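Stakgate opens remote block-stacking sessions to the public

Print this story | E-mail this story

Posted 7/2/25 in Local Business > Technology
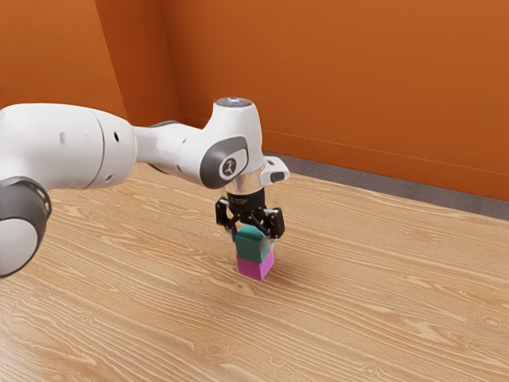 BURNESS – A small software company is asking people with no background in robotics to help teach a robot arm how to stack blocks, one try at a time, from a home computer.

Stakgate, which has its office on Talpur Street, opened sign-ups on Wednesday for its first public sessions. Each person gets control of a simulated arm through a web page and is asked to pick up a block, set it on another and let go. The program records every move of the arm and the gripper. Those recordings are then used to train a control program that will try the same job without a person steering.

The company wants 2,000 finished stacks by the end of the summer. Staff members made the first batch themselves in January, working in pairs, and found that their runs looked too much alike.

"We all learned it from each other, so we all came in from the same side at the same speed," said Melahat Işık, who runs the project. "The arm learned to do it our way and had trouble when a block started out somewhere else."

Sessions last 12 minutes. Users move the arm with a keyboard or a game controller and can start over if they drop a block. Failed tries are kept too, but they are marked and stored apart from the good ones.

Jawad Bukhari, who wrote the web controls, said most new users have the hardest time with the last part of the move. They tend to open the gripper while the top block is still a little too high, or press down and push the lower one out of place. The page now slows the arm when the gripper gets close to the table – a change made after the staff sessions.

Up to 64 people can be connected at once. Users must be 16 or older, and there is no pay for taking part, though anyone who completes 100 stacks will be listed by name on the project page if they wish.

Stakgate plans to test the trained program on a real arm at its Sivcombe workshop later this year. Işık said the blocks there will be the same size as the ones on screen, but the table and lighting will differ.

Sign-up is on the company's website. A short practice round is required before the first session.

Filed under: Technology, Robots, Burness

Contact the newsroom | Copyright 2025 | Back to top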